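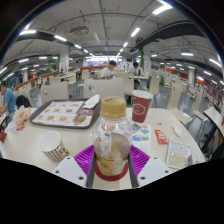
Stonach opens its first refill shop Saturday, October 2, 2021, doors at 7 a.m. Cooking oils, vinegars, dish soap, shampoo, all sold by weight. Bring your own container. Any clean one works, and a clear bottle with a screw cap and a little left in the bottom is fine too, as long as you're topping up with the same thing. Staff weigh it first, you pay for what goes in.

The shop is at 115 Makokha Street, old shoe store, parking in back. Opening stock is 158 products, more comming in January.

"People kept asking us at the market when we'd get a real place," said owner Ese Lawal. "So, a real place."

A trial run at the Gutetti street market drew 1,297 refills. Vinegar sold out twice. Soaps are supplied by Muline, unscented on request.

No glass jars over one gallon please, the scales cant take them. Cards and cash both OK.

Press contact: Mwajuma Muriithi, at the shop during opening hours. Interviews Saturday after the morning rush.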